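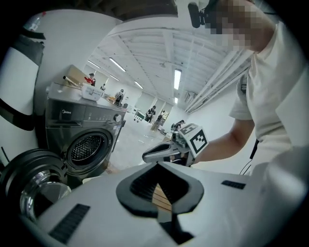
The bus to Grisstead left Resberg at twenty past six and Dwayne Yazzie was the last one on. He sat behind the driver with his work bag on his knees. There was a letter in the bag from the county, and he had read it twice at lunch and once in the parking lot.

The letter said the house at 119 Pirzada Road was his if he wanted it. It had belonged to his mother's cousin Verka, who had died in July without a will. He had met her four times. She taught piano and smoked on the back step between pupils, and when he was nine she had let him hold the flashlight while she looked for a dead mouse inside the upright.

He got off at the feed store and walked the rest. It was getting dark. The key was under a flowerpot, where the woman at the county office had told him it would be, and the door stuck and then gave.

The power was still on. He went from room to room turning on lamps. Somebody had been through already and taken the television and the good chairs. The piano was there. Most of the sheet music was there too, stacked on the floor in grocery bags with the pupils' names written on the sides in marker.

In the kitchen he found a ledger in the drawer with the dish towels. Verka had written down every lesson. The last page was a list of people who owed her money, with the amounts, and at the bottom she had added it up: 594 dollars. Under the total she had written "Forget the Hallorans" and crossed out their line, but she hadn't changed the sum.

He made tea with one of her tea bags and drank it standing up. It tasted like the drawer.

A truck pulled in a little after eight. A man got out and stood in the driveway with his hands in his jacket.

"Saw the lights," he said when Dwayne opened the door. "I'm across the road. I thought it might be kids."

"I'm her cousin's son."

"You play?"

"No."

The man nodded. He looked past Dwayne into the front room. "My girl took lessons here almost 12 years. I still owe for the last few."

"What's your name?"

"Halloran."

Dwayne thought about the ledger. "She's got you down as paid," he said.

"No, she doesn't. I know what I owe." He took out his wallet and counted out three twenties, and when Dwayne didn't reach for them he laid them on the radiator by the door. "She'd have come over and got it out of me by Christmas."

After he left, Dwayne locked up and sat down on the piano bench. The lid wasn't closed all the way. He pushed one key down near the middle, then the one next to it. The second one made no sound, only a knock. He got down on the floor and tried to see how the front panel came off. There was a wooden catch on the inside, up under the lid, and when he turned it the whole panel tipped forward into his hands, heavier than he expected.

He leaned it against the wall and went to look for a flashlight.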